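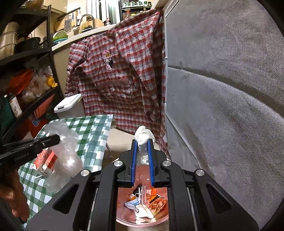 Why did the gripper let go on Monday? A screw in the left linkage had backed out two full turns, and the fingers stopped closing evenly.

Home Diary Older Newer About

I had blamed the software, naturally. I spent most of the morning in the logs, feeling clever, and wrote Kourosh a long message about timing. He wrote back one word: "Screws?"

So I got the small driver out. The drop itself was at try 268, a coffee mug, the good one from Kerdale. It slid sideways very slowly – I had time to say its name – and then there was a mug in 2 pieces and a handle.

Tissues since then, and trash generally. A tissue is harder to pinch than it looks but has never needed sweeping up. Kourosh wants thread lock on everything and a check every 15 tries. I said 99. We are still talking.

Wrote FAULT – LINKAGE in the notebook and underlined it, which makes it look as if I found it myself. Must buy thread lock. Must also replace mug before anyone from Kerdale visits.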